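新闻中心 > 新闻稿 > 教学与课程

搜索本站 请输入关键词 搜索

Gretera发布小学写作修改课全套教学材料

39所小学参加试用,下学年起开放申请

2026年4月28日,教育机构Gretera公布了小学写作修改课程“Riltutis”的试用情况,并宣布课程的全套教学材料即日起向小学教师免费开放。课程面向小学三年级至六年级,内容集中在学生写完初稿以后的阶段:怎样重读自己的文章,怎样听取同学和老师的意见,以及怎样动手改第二稿。

试用在一个学年内进行,共有39所小学参加,3426名学生完成了全部单元。承担授课的教师有59位,其中多数是班级的语文教师,少数是学校的图书馆教师或教研组长。今年3月,最后一批班级结束了课程,各校的学生文稿和教师记录随后交到Gretera汇总。

Riltutis项目负责人Hefin Dafis说:“我们去学校听课,看到写作课的大部分时间花在写之前。老师讲题目,讲开头,列提纲,学生写完交上来,老师批改,发下去,这篇文章就结束了。学生把评语看一遍,本子合上,下一次又从新题目开始。我们想在交稿和下一个题目之间多放几节课。”

课程的安排

Riltutis由六个单元组成,每个单元对应学生自己的一篇文章。单元的长度可以由学校决定,试用学校大多用两周完成一个单元,每周安排两节课。课程不另外布置作文题,教师沿用学校原有的教材和题目,学生带着已经写好的初稿进入单元。

第一节课不动笔改。学生隔几天以后重新读自己的初稿,用铅笔在页边做记号,标出读起来停顿的地方、自己想多说一点的地方,以及现在看来可以去掉的地方。记号只有几种,印在学生手册的封二上,低年级和高年级使用同一套。

第二节课是两人一组的朗读。作者把文章读给同伴听,同伴手里没有稿子,只能听。听完以后,同伴先复述自己听到的内容,再提一个问题。教师手册要求这一环节的问题必须是真问题,也就是听的人确实不知道答案的问题,“你为什么写得这么好”一类的话不算。作者把问题写在稿纸背面,不需要当场回答。

第三节课由教师带领全班改一个段落。段落可以来自教师自己写的短文,也可以来自往届学生的文章。教师把段落抄在黑板上或投影出来,一边改一边说出自己的想法,包括拿不定主意的时候。教师手册建议教师不要提前把修改好的版本准备得太完整,可以当着学生的面改错,再改回来。

第四节课学生改自己的稿子。课程要求学生在原稿上改,保留划去的字句,改完再誊抄。誊抄稿和原稿一起装进文件袋,学年结束时交还学生。

描写类文章的单元最受试用教师关注。不少学生的初稿里,同一类词会反复出现,写水果都是“红红的”“圆圆的”,写天气都是“晴朗的”。这一单元让学生把初稿中所有形容颜色和形状的词圈出来,再回到所写的东西面前看一遍,或者凭记忆补充,然后决定哪些词保留,哪些词换成一句话。 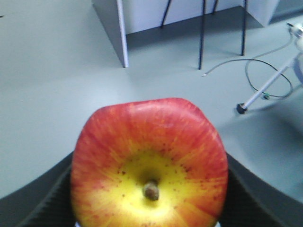 教师手册在这一单元后面附了一页提醒,说明删去形容词本身没有分数,增加形容词也没有分数。试用初期有班级把这一课上成了换词练习,学生翻词典,用生僻的词替换常见的词,文章读起来反而更生硬。项目组根据教师的反馈重写了这一页,补充了两个学生改稿的对照,供教师在课前阅读。

记叙类文章的单元处理另一个常见的情况。学生写一件事,往往从早晨起床写起,到事情发生时篇幅已经用掉大半。课程让学生在初稿上画一条线,线画在事情真正开始的地方,再看线以前的内容有哪些是读者需要知道的。有的学生把前面几行压缩成一句,有的学生全部保留并说明了理由,两种做法教师都应当接受。

其余单元涉及书信、说明文、读后感和一篇自选文章。自选单元放在学年的最后,学生可以从文件袋里取出任何一篇以前改过的文章,再改一次。

评语的写法

课程对教师的批改方式有单独的要求。在学生改第二稿之前,教师的评语写在一张便条上,夹在本子里,不写在稿纸上,也不打分。便条上写一处读得清楚的地方和一个问题,错别字用单独的符号标在行末,由学生自己找。分数和等级在第二稿交上来以后再给,学校如有统一的评分办法,按学校的办法执行。

Hefin Dafis介绍,这一做法在试用前曾引起讨论。“有老师担心便条太短,家长会觉得老师没有认真批改。我们把便条的样式印成统一的,在学年开始的家长会上发了一页说明。之后收到的意见少了一些,但还是有。这一点我们在教师手册里写明了,学校采用之前应当先和家长沟通。”

项目组没有要求教师批改所有学生的每一稿。在人数较多的班级,教师可以每个单元轮流给一部分学生写便条,其余学生使用同伴的问题来修改。按照试用学校的经验,轮流的名单最好贴在教室里,学生知道自己下一次会收到老师的便条。

试用的结果

试用的主要依据是学生文稿。每位学生在学年开始和学年结束时各写一篇文章,并在隔天用一节课修改。评阅人员拿到的是初稿和修改稿,不知道文章写于学年开始还是结束。评阅分两部分,一部分看修改稿本身,另一部分看学生改了什么。

从改动的类型看,学年开始时多数学生的修改限于错别字和标点,修改稿与初稿在内容上基本相同。学年结束时,改动整句或整段的学生明显增多,调换段落顺序和补充内容的情况在五年级和六年级较为常见。三年级学生的改动仍以字词为主,但在句子中间补充内容的学生比开始时多。

从修改稿的整体质量看,情况在各校之间差别较大。多数学校的修改稿好于初稿,也有学校的两稿评阅结果接近。项目组认为这与课时有关。几所学校由于考试和活动安排,把一个单元的四节课压缩成两节,朗读环节基本取消,这些学校学生的改动类型与学年开始时相比变化不大。

项目组同时说明,试用没有设对照学校,参加的学校是自愿报名的,文稿的变化中有多少来自课程、多少来自学生年级增长,现有资料不能区分。Gretera计划在下一阶段邀请尚未使用课程的学校参加文稿收集,用同样的题目和同样的评阅办法进行比较。

教师在学年结束时填写了书面意见。意见中提到最多的是时间。原有的教学进度没有减少,修改课需要从别处腾出课时,多数教师的做法是减少作文题目的数量,一学期少写一到两篇。部分教师提出,两人朗读时教室声音较大,有的学生听不清同伴的文章。修订后的手册增加了分批朗读的安排,一半学生朗读时,另一半学生安静做页边记号。

也有教师对页边记号提出了不同看法。有人认为记号种类还可以减少,三年级学生记不住;也有人希望给高年级增加专门标记段落关系的记号。修订版维持了原有的种类,另附一张空白表,教师可以和学生一起约定班级自己的记号。

材料的内容与获取

开放的材料包括教师手册、学生手册、评语便条的印刷样式、家长说明以及一套学生文稿选编。选编收入约1000份初稿和修改稿,全部隐去了学生和学校的名称,并取得了家长的书面同意。文稿按年级和文章类型排列,保留了原有的错别字和划改痕迹,教师可以在课堂上使用,也可以用于教研活动。

材料存放在在线教学资料库Plasia。教师注册后可以下载全部文件,也可以按单元下载。学生手册提供适合黑白打印的版本,不使用底色。没有条件打印的学校可以让学生在普通作文本上完成全部单元,手册中的表格很少,页边记号画在本子左侧即可。

印刷和装订由Kováčik承担。学校如需要纸质版本,可以按班级订购,价格只包含纸张、印刷和运费。文件袋不在订购范围内,学校可以使用已有的袋子或档案盒。教师手册附有一页文稿保存的说明,建议每个班级的文件袋集中放在一处,按学号排列,学生在课间可以自行取阅自己的文章,其他人的文章须经作者同意。
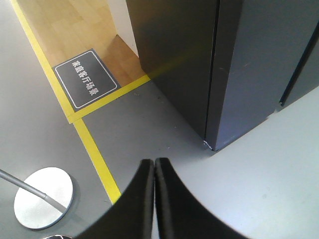 深灰色金属柜

说明中还提到,文件袋在学年中途不宜带回家。试用期间有班级让学生把初稿带回家修改,交回来的稿子有一部分已经由家长改过,项目组在汇总时无法判断哪些改动出自学生本人。学校如果希望家长看到学生的文章,可以在单元结束以后安排展示,初稿和誊抄稿并排放置。

教师培训

新学年开始前,Gretera将为申请学校的教师提供培训。培训分为面授和在线两种形式,内容相同。教师在培训中先以学生的身份走完一个单元:自己写一篇短文,隔一段时间重读,读给另一位教师听,再改第二稿。项目组在试用中发现,完成过这一步的教师在第三节课上更愿意当众修改自己的段落。

参加过试用的教师中,有一部分将担任培训的协助人员,向新学校的教师介绍本班的做法。培训期间还会安排一次评语便条的练习,几位教师就同一篇学生文章各写一张便条,然后交换阅读。

学校可以整校申请,也可以由一个年级或一个教研组申请。项目组建议每所学校至少有两位教师同时参加,便于互相听课。只有一位教师的学校或教学点同样可以申请,项目组会将其与邻近学校编为一组,以通话方式交流。

申请学校需要说明计划使用课程的年级、每周可以安排的课时,以及学校现有的作文批改要求。如果学校规定每一篇作文都必须在初稿上打分,项目组会先与学校商量是否可以调整,再决定是否安排培训。

Hefin Dafis说:“材料已经放出来了,不参加培训也可以用。我们希望用的学校能把学生的改稿留一些下来,隔一年再看。哪个单元上不下去,在哪一节停下来,也请告诉我们,手册下一次修订时会用到。”

后续安排

Gretera将在下一学年继续收集试用学校的文稿,重点观察停止使用课程以后,学生在普通作文课上是否仍会主动修改。升入初中的学生中,愿意继续参加的将收到一份简短的问卷,问卷由学生本人填写。

针对一年级和二年级的版本目前没有列入计划。有学校提出希望在低年级以口头讲述的方式开始,项目组正在了解相关做法,尚未形成教材。面向使用多种语言授课的学校,项目组准备先翻译教师手册,学生文稿选编将按语言另行收集,不作翻译。

关于Gretera

Gretera是一家从事中小学写作与口语表达教学研究的教育机构,工作内容包括课程编写、教师培训和学生文稿的整理。Riltutis是其面向小学阶段的写作修改课程,由课程编写人员与任课教师共同完成。

编者注

1. 文中学生人数指完成全部六个单元并提交学年初、学年末两次文稿的学生,中途转学或缺少其中一次文稿的学生未计入。

2. 文稿选编中的文章不得用于商业出版。教师在公开课或论文中引用时,请注明出自Riltutis文稿选编及所在单元。

3. 采访要求及试用班级的听课申请,请通过Gretera新闻办公室提出。听课须事先征得学校和任课教师同意,课堂内不得拍摄学生。

新闻稿完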